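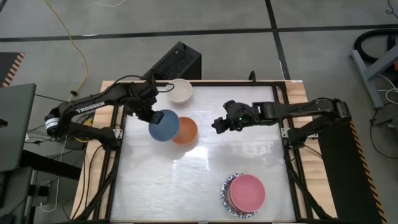 Blog > Around the Kitchen > The Dishes We Keep

The Dishes We Keep

Monday, May 6, 2024

I have been meaning to write about dishes since February, when I opened the cupboard over the stove to get down one cereal bowl and had to move a gravy boat, a stack of saucers and the lid of something I no longer own before I could reach it. I stood there in my slippers holding the gravy boat (we don't even make gravy, my husband likes his potatoes with butter) and thought, well, this has gone on long enough.

Some background. When my aunt moved into her apartment she gave me her everyday set, and a few years after that my mother-in-law gave me hers, and in between I went to more yard sales than I care to admit. I love a yard sale! I love the card tables and the coffee cans full of spoons, and I have never in my life been able to walk past a nice bowl. So by this winter I had three households' worth of dishes in one fairly small kitchen, and we were eating off the same few things every night because they were on top.

I started with the plates, since plates are easy. If it was chipped on the eating side, it went. If I had to think hard about when I'd last used it, it went in a box in the hall, and I let the box sit for a while before I did anything about it. I only went back in for one thing, a little dessert plate with a worn gold line around the edge, and I'm not sorry.

Bowls were another matter entirely. A plate is a plate, but every bowl seems to have its own job. There's the one that's right for oatmeal and the one that's right for popcorn, and there's the wide shallow one that is wrong for soup but just lovely for pasta, and before you know it you've made a case for all of them. I spent an entire Sunday afternoon on bowls. I made tea in the middle of it and sat down on the kitchen floor with them all around me, and I believe I talked to a few.

What helped in the end was giving up on the idea that they should match. I had been holding on to half sets for years, hoping I'd run across the missing pieces, and once I let that go I could just keep the ones I reach for. Different colors, different sizes, who cares. The table looks cheerful with a mixture on it, and if one breaks I don't have to grieve for the whole set.

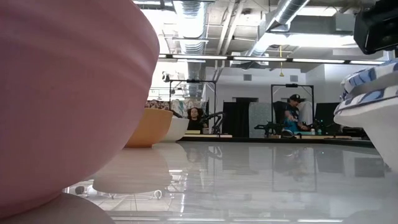

Huguette Pelletier wrote to me after I mentioned all this in my last newsletter, and she disagrees with me completely. She has kept her wedding china together through every move, she says, and setting out a table where everything matches is the one fancy thing she does all year, and she wouldn't trade it for all the mixed bowls in the world.

I've thought about her letter quite a bit. I think if I had one set that I had picked out myself, back when I was starting out, I might feel just the same. Mine all came to me from other people, so they never felt like a set to begin with, more like a family reunion where half the guests haven't met. But Huguette, if you're reading, I would be very happy to come over and eat off your china any time you like.

The boxes did finally leave the house. My neighbor Angus took one for his daughter, who is moving into her first place and owns, as far as I can tell, a frying pan. The rest went to the church rummage sale, where I helped unpack them and had to be quite firm with myself about the gravy boat.

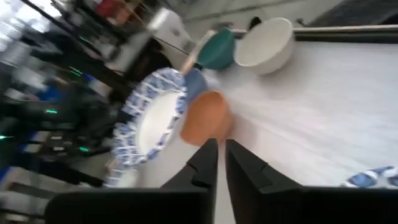

Where everything lives now

The everyday bowls are on the bottom shelf, where I can get to them without the step stool. Plates are next to them, standing up in a wire rack, and that one small change has made me happier than it should. The big serving pieces went to the top of the pantry. My aunt's teacups are on the windowsill, holding paper clips and one very small cactus.

I haven't decided about the mugs. I opened that cupboard last week, looked in, and closed it again, so maybe that will be a project for the fall. If you've sorted yours and lived to tell about it, do write and let me know how you went about it, and whether you were allowed to touch your husband's.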